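Search this site Type and press Enter

Planner season, and the prices that come with it

20 September 2021

The planner companies have started early again. Zatero sent out its December layouts last week, and Darnilex followed with a "complete year system" that comes to 506 pages. I have tried to picture the person who fills in 506 pages, and I can't.

Most of what's being sold is a grid with dates in it. Reisinger has 3 versions of the same monthly page, and as far as I can tell the difference is where they put the notes column. The cheapest one is fine. The other two cost more and have a moon on them.

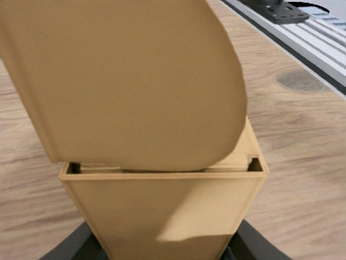 Then there are the free printables. Cluvura says it has 1157 templates to download, so I spent an evening going through them. A lot were the same month in another color. Four of the ones I opened started the week on Monday in the heading and on Sunday in the boxes — you'd be a day off all month and wonder why the dentist was closed. Check that before you print a whole year on good paper.

Week numbers are the other thing they push. If your job uses them, you already know. If it doesn't, they take up room you could write in.

My advice is the same as last year. Print one month, use it, and see if you still look at it after the second week. I gave up on my last fancy planner before spring, and the plain sheet on the fridge is still going. If you want the moon, buy the moon, but wait for the sales in January.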